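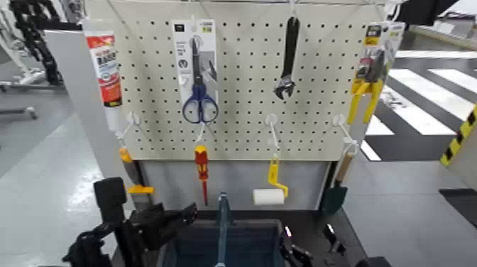 Figure 5-1. Hand tools on a pegboard, adjustable wrench at center.

5. Installing the Drain Line and Connecting the Control

This section covers the condensate drain and the low-voltage control for the Hukelier basement dehumidifier. Hang the unit as described in Section 4 before you start. If the unit was supplied with the Flinano pump kit, skip 5.2 and follow the sheet packed with the pump, then return to 5.3.

5.1 Before you begin

1. Confirm that the unit is level from side to side. Front to back, it should lean slightly toward the drain port.
2. Check that there are at least 18 inches of open space in front of the air filter door.
3. Locate the floor drain, utility sink or standpipe that will receive the water. The outlet must be lower than the drain port along the whole route.
4. Remove the shipping foam from behind the filter door. Keep the small bag taped to the foam. It holds the hose clamp, the drain elbow and the spare gasket.

CAUTION: Do not tip the unit on its side. If it was carried or stored on its side, stand it upright and leave it unplugged overnight.

Note: The unit removes up to 40 pints per day at its rated conditions. A cool basement will give much less. A low volume of water in the first week of use is normal.

5.2 Routing the drain hose

1. Screw the drain elbow onto the port by hand until the gasket seats. Finish with a quarter turn of an adjustable wrench. Do not use thread tape on this fitting.
2. Slide the clamp over the hose, push the hose fully onto the barb, and tighten the clamp.
3. Run the hose to the drain with a steady downward slope. Support it with straps so that it does not sag between them.
4. Cut the end of the hose square. Leave a gap between the end of the hose and the water line of the drain or sink.
5. Pour a cup of clean water into the drip tray and watch the outlet. The tray should empty without standing water at the port.

If the tray does not empty, look for a low spot in the hose before you take the elbow off. Low spots are the usual cause of the E4 fault — the elbow itself rarely clogs in a new installation.

CAUTION: Never connect the hose directly to a sewer vent or to a sealed drain pipe.
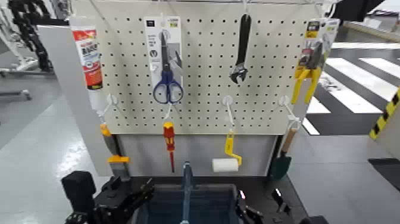 Danai Karras wrote in to ask whether the hose can share a standpipe with a washing machine, and reported that her tray backed up during the spin cycle but at no other time. Sharing is allowed only if the standpipe is sized for both and the hose ends above the rim. If backup occurs during the washer's drain cycle, move the hose to a separate outlet. Clearing the E4 fault alone will not correct it.

5.3 Connecting the wall control

The control cable carries low voltage, but it enters the same compartment as the line-voltage terminals.

1. Switch off the circuit at the breaker panel and unplug the unit.
2. Wait two minutes for the capacitor to discharge.
3. Remove the cover screws at the lower right of the cabinet and swing the cover down.
4. Feed the control cable through the smaller of the openings. Fit the strain relief before you strip the wires.
5. Match the wire colors to the label inside the cover. If you are replacing an older Jullen control, the labels on the old base do not match this unit. Trace each wire.

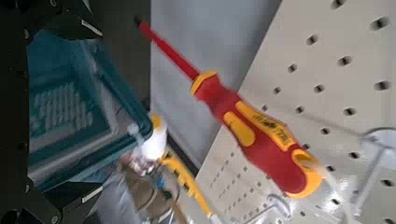 The control terminals accept solid or stranded copper wire. Strip each wire only as far as the gauge mark molded beside the terminal block, and twist stranded ends before you insert them. Use an insulated screwdriver, like the red and yellow one shown, for every screw inside this compartment, including the control terminals. Tighten until the wire cannot be pulled out by hand, then stop. The terminal block is plastic and will crack if forced.

6. Close the cover and replace the screws. No wire should be pinched along the hinge side.
7. Plug in the unit and restore power at the breaker.

5.4 First start

1. Set the control to a target of your choice and press FAN. The fan should start at once.
2. Press AUTO. The compressor starts after a delay, and the light beside the display changes from flashing to steady.
3. Check the elbow and the hose end for leaks after an hour of running, and again the next day.
4. Write the serial number on the inside of the front cover of this manual.

Note: If the light keeps flashing after the delay, turn the unit off and repeat 5.3 from step 1. If the fault returns, contact Mitsotakis-Vlachou service with the serial number and the fault code. Filter care begins in Section 6.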